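Ternemside Robotics Club – Frequently Asked Questions
Last updated November 11, 2020

The club meets after school in the back half of the old science block. Members build, program and test two-armed robots on ordinary household jobs. The main project this year is the microwave task, and most of the questions we get are about that.
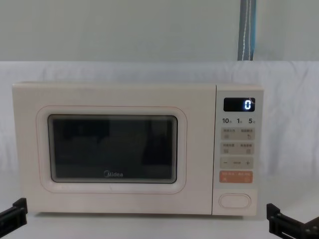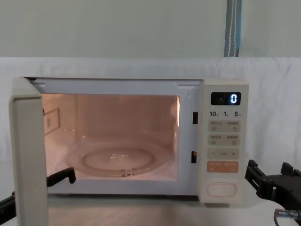
The microwave task at our bench.
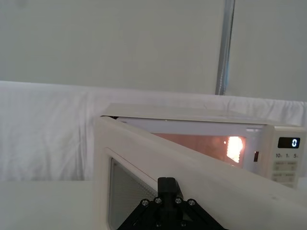
Who can join?
Any student in years 9 to 12. You don't need to have done any programming. New members spend their first month with someone who has been in the club for at least a year.

How many members are there?
We have 37 on the books. Bench sessions are capped at 18, so there is a roster on the noticeboard. If you can't make your session, cross your name off and let somebody else have the spot.

What does it cost?
The fee is $9 a term, which goes towards cables, screws and replacement parts. If that is a problem, talk to Ms Sheikh and she will sort it out privately.

What is the microwave task?
The robot has to open the door, put a bowl on the turntable, close the door and set a time. Each step is scored separately. A run that opens the door and then drops the bowl still gets its points for the door.

Why a microwave?
Anayeli Varela suggested it after last year's drawer task, which most teams had finished by March. A microwave gives you a button, a hinge and a confined space in one job. Teams that did well on drawers have found the hinge harder, as the arm has to follow a curve and can't just pull straight back.

Do we cook anything?
No. The bowl is plastic and stays empty. Nobody is to run the oven with nothing in it, and the start button is left out of the scored task for that reason. Setting the time is the last step.

Can I work the arms by hand first?
Yes, and you should. Every team drives the arms through the task by hand before writing any code. The recorded runs go into the shared folder. We have nearly 1,000 of them now, including the bad ones. Please don't delete the bad ones.

What do I write in the run log?
Your team name, the step you started from, the step you reached and anything you changed on the bench. "Didn't work" is not enough. "Left arm stopped short of the door" is.

Which software do we use?
Control code is in Python. Kongkaew is our own logging program, written by two former members, and it is installed on all the club laptops. The guide is in the shared folder under the same name. It is a bit out of date – ask if the menus don't match.

Do you enter competitions?
One a year, the Bamside Schools Challenge. Teams are picked on their logged runs, so keep your log up to date. The Nakidov Shield is our own end-of-year event and everyone can enter.

Can parents come and watch?
Parents are welcome at the Shield. For normal sessions, please email first, as space around the bench is tight.

Who do I contact?
Shahnaz Sheikh for fees, forms and anything to do with safety. Anayeli Varela for the roster and the run logs. Both can be reached through the school office.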